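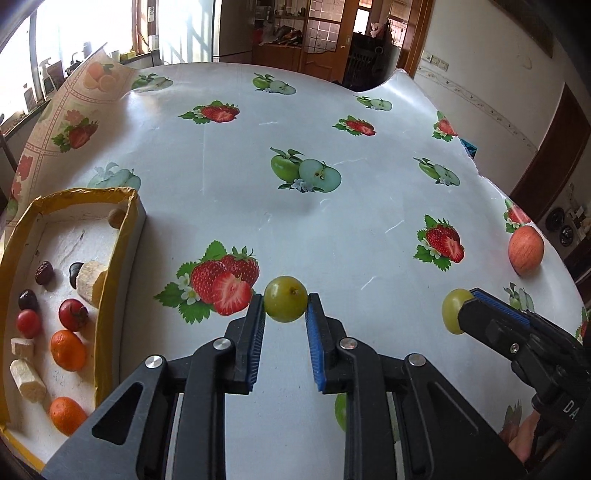
Lurkura Hall kitchen — spring walk-through
Checked by: Chantal Cormier
Date: 22 Sep 2024

Fridge and cool room
Fridge holding at 3 degrees: OK. Lovely result, the new door seal has made such a difference!
Raw meat on bottom shelf: OK
Containers labelled and dated: Mostly. Two tubs of soup had no date, so I binned them.

Benches and sinks
Handwash basin clear, soap and paper towel stocked: OK
Chopping boards: Replace the yellow one, the grooves are too deep to scrub properly. The rest are in beautiful nick.
Sanitiser mixed to label: OK. Desta Nigatu has taped the measuring lines onto the bottle and it's brilliant — please leave them on.

Cooking area
Rangehood filters: Greasy on the left side. Soak before the next big lunch.
Gas shut-off reachable: OK
Fire blanket and extinguisher: OK, tags current to May
Oven door: Still drops the last bit when you open it. Gauthier quoted $381 for new hinges and I'd say go for it.

Dry store
Flour and rice off the floor: OK
Signs of pests: None, hooray
Allergen folder: Needs the new muffin recipe added

Floors and exits
Mats flat, no curled corners: One by the servery is lifting. Tape for now.
Back door opens freely: OK (it used to take a shoulder!)
Colour of mop bucket matches chart: OK

To do before next check: yellow board, filters, mat, hinges. Desta has the key to the cupboard with the spare boards.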